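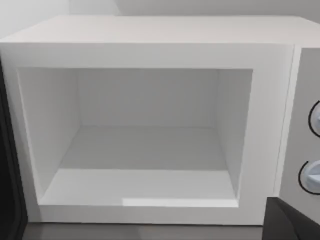
Satish Tomar doesn't think a sticker on a microwave door is going to save anyone money, and he told the Draltilov town council so at its December meeting. He has lived in the Peng Street apartments long enough to remember the last energy campaign, the one with the free light bulbs, and he said his bill went up that winter anyway.

The council heard him out and then approved the plan. Starting next month, households in Draltilov will be asked to stop using microwaves, ovens and dryers between 5 and 7 in the evening. The program is called Steker. It is voluntary, it will run through the end of winter, and it comes with a sticker, a fridge magnet and a credit of 2 dollars a month for any home that signs up and cuts its use during those hours.

Two dollars is not a lot to eat dinner at 7:15 for.

Rolatent, the utility that supplies the town, says the early evening is when the local grid is under the most strain and when power costs it the most to buy. Si-eun Bae, who presented the plan for the company, told the council that if enough homes moved their cooking and laundry by an hour or two, the utility could put off replacing the substation on the north side. She did not say how many homes would be enough. Asked twice, she said the company was "still modeling that."

She did have results from a trial last winter. Rolatent invited 70 homes to take part, and 62 stayed in until the end. Evening use in those homes went down, according to the company's summary, which runs to a single page and does not say by how much. Nor does it say how the homes were picked. Guilan Dai, the only council member to vote no, pointed out that people who agree to be in an energy trial are probably the kind of people who turn lights off already.

Bae agreed that this was possible.

The question that took up most of the evening was why microwaves are on the list at all. A microwave pulls a fair amount of power while it is running, but it doesn't run for long. Heating up a plate of leftovers takes a few minutes. An electric oven doing the same job has to warm up first and then stay hot, and a dryer can go for the better part of an hour. If a family skips the microwave at 6 and turns on the oven in its place, the grid is worse off. The flyer handed out at the door says nothing about this. It puts all three appliances in one row under the words "Give It a Rest."

Baldur Gunnlaugsson, who repairs appliances out of a shop behind the post office, said he would have left the microwave off and put space heaters on. He has been telling customers for years to reheat small meals in the microwave and save the oven for things that need it. Now, he said, they will come in and ask him why the town is saying the opposite.

Bae's answer was that the list had to be short and easy to remember, and that people in the trial had found microwaves "an easy one to give up." That may well be true. It is easy to give up something that was hardly costing you anything. Whether it does the substation any good is a different matter, and the one-page summary doesn't break the savings down by appliance.

Space heaters were left off, she said, for safety reasons. Rolatent did not want to be seen asking people to be cold. Several people in the room seemed to think that was fair enough.

There was also the matter of how the credit gets worked out. Each home will be measured against its own use over the 30 days before it joins. A home that used a lot in that time will have an easy target, and a home that was already careful will have a hard one. Anqi Shao, who rents a one-bedroom on the east side and works nights, said she is asleep until 6 and makes her main meal right after. She would have nothing to cut except that meal. Under the rules as written she could sign up, get the magnet and never see the 2 dollars.

Council members asked Rolatent to look at a separate baseline for shift workers. Bae said she would take the request back to the company. No date was given for an answer.

What the plan costs is easier to pin down than what it saves, though only just. The town is paying for the printing and the mailing out of its outreach budget. Rolatent is covering the credits. Neither would put a figure on its share at the meeting, and Dai's motion to hold the vote until they did got no second. The substation, which everyone agrees is old, stays where it is for now, and the company would not say when it would have to be replaced if the program did nothing at all.

The town says it will publish results in the spring. Dai asked that they include the number of homes that drop out, and the use in the hour after 7 as well as the two hours before it - if everybody starts the oven at one minute past, the peak has only moved. That request was added to the minutes. It was not added to the agreement with Rolatent, which had been signed by both sides before the meeting began.

Sign-up forms will go out with the next bill. Residents who want the sticker without joining the program can pick one up at the town hall front desk.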